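Was kostet eigentlich ein Roboter? Ein Einkaufsplan für Kinder, die rechnen wollen

Ich werde ganz oft gefragt, ob so ein Roboterarm teurer ist als ein Fahrrad. Oder als ein Auto? Oder als ein Haus mit Pool? Gute Fragen! Die Antwort lautet leider: kommt darauf an. Aber worauf es ankommt, das kann ich euch erzählen, denn im Oktober habe ich für unsere Werkstatt selbst so eine Einkaufsliste geschrieben (und dreimal wieder durchgestrichen).

Zuerst die Aufgabe, dann der Roboter

Stellt euch vor, ihr geht in ein Schuhgeschäft und sagt: »Einmal Schuhe, bitte!« Dann fragt die Verkäuferin: Zum Wandern? Zum Tanzen? Für den Schnee? Bei Robotern ist das genauso. Ich musste erst überlegen, was der Arm bei uns tun soll. Autos zusammenschweißen? Nein. Wir wollten ausprobieren, wie ein kleiner Arm mit weichen Sachen zurechtkommt, mit Handtüchern und Lappen zum Beispiel. Die wiegen fast nichts, also muss der Arm auch nicht stark sein. Das spart schon mal richtig viel Geld.

Dafür sind weiche Sachen ganz schön knifflig. Ein Holzklotz bleibt ein Holzklotz, egal wie man ihn anfasst. Ein Handtuch macht Falten, rutscht weg und sieht jedes Mal anders aus. Probiert es mal selbst: Zieht euch dicke Fausthandschuhe an und faltet ein Handtuch, aber nur mit zwei Fingern an jeder Hand. Na, wie lange habt ihr gebraucht?

Drei Angebote auf meinem Tisch

Wer etwas Großes kauft, holt sich vorher Angebote. Ein Angebot ist ein Brief, in dem eine Firma schreibt: Das bekommst du, und so viel kostet es. Ich hatte am Ende drei davon.

Das erste kam von Solberg. Ein wunderschöner Arm, sehr schnell und sehr genau, aber so teuer, dass danach kein Cent mehr für irgendetwas anderes übrig gewesen wäre. Schade!

Das zweite kam von Lanstead. Der Preis war in Ordnung, nur hätten wir vier Monate warten müssen. So viel Geduld hatte ich nicht, ich gebe es zu.

Das dritte war ein Bausatz von Ferska für 939 Euro. Bausatz heißt, man schraubt selbst. In den Gelenken stecken kleine Motoren, die nennt man Servos, und wenn so ein Servo kaputtgeht, tauscht man nur diesen einen aus und muss keinen neuen Arm kaufen. Das fand ich prima, und so ist es der Bausatz geworden.

Die Sachen, die man immer vergisst

Jetzt kommt der Teil, bei dem ich mich verrechnet habe. Ich dachte nämlich: Arm kaufen, fertig! Aber ein Arm allein kann noch gar nichts. Er braucht Strom, er braucht einen Computer, der ihm sagt, was er tun soll, und einen Tisch, der nicht wackelt. Bei uns kamen auch noch ein Programm von Avier und ein Satz Ersatzkabel dazu. Und dann braucht man Dinge zum Üben. Die kosten zum Glück wenig, ein Handtuch habt ihr bestimmt auch zu Hause.

Am Ende hatte ich zwei Listen. Auf der einen stand alles, was man nur einmal bezahlt, also der Arm und der Tisch. Auf der anderen stand, was immer wieder Geld kostet: Strom, Ersatzteile und das Programm, für das wir jedes Jahr neu bezahlen. Die zweite Liste vergessen auch Erwachsene gern!

Und dann noch der Platz. Messt vorher aus, wie weit der Arm reichen soll, und denkt daran, dass die Kabel auch irgendwohin müssen. Der Greifer vorne soll ja bis zum Handtuch kommen und nicht kurz davor in der Luft hängen bleiben.

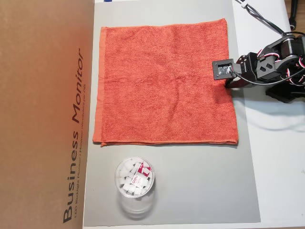
Rechnet selbst!

Nehmt euch ein Blatt Papier und denkt euch eine Aufgabe für euren eigenen Roboter aus. Vielleicht soll er Socken sortieren oder Bausteine in einen Becher räumen. Schreibt oben hin, was er können muss. Darunter malt ihr zwei Spalten: »einmal bezahlen« und »immer wieder bezahlen«. Die Preise dürft ihr erst mal schätzen, das mache ich am Anfang genauso.

Wenn alles zusammengezählt ist, legt noch ein bisschen obendrauf. Das nennt man Reserve, und sie ist für Überraschungen da, zum Beispiel für eine Schraube, die unter den Schrank rollt (mir passiert, und zwar mit der einzigen in dieser Größe). Ist die Summe zu hoch, dann schaut wieder ganz oben auf euer Blatt. Muss der Roboter wirklich alles können, was da steht? Bei mir flog an dieser Stelle ein zweiter Arm von der Liste. Den wünsche ich mir jetzt fürs nächste Jahr.

Stand: 17.12.2023 | Kontakt | © Werkstattseite für Kinder | Nach oben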